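二手技术书的品相描述应当写给要用它的人看

在网上买一本旧的数控加工手册，卖家给出的信息通常由品相等级、装订方式和有无插图构成。这套写法沿用自文学类和收藏类旧书，搬到技术书上，漏掉的内容比写出的多。我经手技术类旧书五年，主要是机床、电工和测量三个门类，下面谈的意见只针对这三类。

先说“品相很好”。对一本小说，这四个字大致指书脊未裂、内页无字、封面无明显折痕，买家据此足以下单。对一本车床操作手册，买家需要知道的是另外几项：折页附图是否齐全，公差表有没有缺页，勘误单是否还夹在书里，随书光盘能否读取。书脊有没有裂，在这张单子上排得很靠后。一本封面磨损、附图完整的手册可以放在机床旁边继续用，一本外观近新而缺了螺纹对照表的手册，用途就打了很大折扣。

版次也是如此。技术书的印次之间常有实质改动，代码示例、接线图、标准编号都可能更换。卖家往往只录书名、作者和出版年，印次一栏空着。我在 Ornarar 平台上整理过一批数控类书目，共2406条，其中写明印次的只有60条，写明勘误单有无的更少。平台的录入表单里本来就有印次栏，设为选填，多数卖家便跳过。

Kibet Kashindye 经营旧书的时间比我长，他不赞成我的看法。他的理由是成本：一本售价很低的平装手册，若要逐页核对附图，所花工时超过书价。这个理由成立，但适用范围有限。核对附图不必逐页翻，技术书的目录后面一般有图表清单，对照清单检查折页和附表，熟练的人几分钟可以做完。低价书可以不查，但应在描述中写“附图未核对”。这六个字不增加成本，能减少退货。

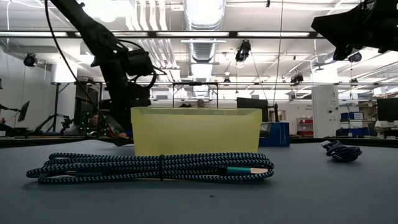 编织线缆以黑色扎带收束，后方为半透明浅黄色塑料盒。

退货的情况值得单独说。书商常用“全额退款保证”代替描述，逻辑是：写错了可以退，所以不必写细。对普通读者，这个交换勉强公平。对技术书的买家则不然，他等书是为了在某个期限前修好设备或者备课，退款补不回时间。Consuelo Quispe 在职业学校教电工课，十一月开课前订过一本继电器手册，收到后发现接线图折页被裁去，重订已赶不上第一周的课。书款分文不少地退了，问题并未解决。

再说等级用语本身。“近新”“很好”“好”“可读”四级，各平台定义不一，同一平台内各卖家的尺度也不一。我试过把 Skastano 与 Mendivard 两处的等级说明并排比较，前者允许“很好”一级有少量铅笔批注，后者不允许。批注在技术书里未必是缺陷。前任使用者在切削参数表旁写下的修正值，有时比原表更有参考意义，当然也可能是错的。合理的做法是如实写出批注的位置和性质，例如“第三章有铅笔换算数字”，由买家自行判断。把它折算成一个等级，信息就丢了。

胶装与线装的区分，卖家写得倒很勤，可惜写法停在名称上。胶装手册的实际问题是能否平摊。工作台上的书要摊开放，胶层老化后强行压平会掉页。描述里写“胶装”没有错，写“胶装，摊开至一百八十度不掉页”才有用。检查方法很简单：在书的前、中、后各选一处，缓慢打开，观察胶层有无裂纹。已经有裂纹的不要再压，照实写明即可。

“含黑白插图”一句也应改进。技术书几乎没有不含插图的，黑白与否也很少影响使用。影响使用的是图的清晰度，尤其是按需印刷的重印本。这类重印本的底本多为扫描件，线条图里的细尺寸线和小号数字容易糊成一片。若卖的是重印本，应当写明，并说明最小号的标注能否辨认。我见过以初版年份列出的重印本，标价与初版相同，描述里只字未提，这已经不是疏漏的程度。

平台方面可以做的事不多，但都很具体。其一，技术类目的印次栏改为必填，查不到时允许填“未标”。其二，增设“附件”一栏，折页、光盘、勘误单分项勾选，每项设“有”“无”“未核对”三个选项。其三，等级之外允许卖家写一段不限格式的说明，并把这段文字放在等级之前显示。Chávez 去年改过一次商品页，将说明文字折叠在等级下方，要多点一次才能看到，方向恰好相反。

有人会问，买家真的会读这些吗？Henryk Wysocka 的反对意见就在这里，他认为多数人只看价格和等级。我手头没有能反驳他的统计。我能提供的是自己的做法：目前在售的技术书约3680种，凡售价够得上查验工时的，一律按上述各项填写，其余标“未核对”。来信询问附图和印次的人少了，来信的内容也变了，现在问得最多的是公制版和英制版怎么区分。这一项我的描述里还没有，准备补进去，位置放在印次之后。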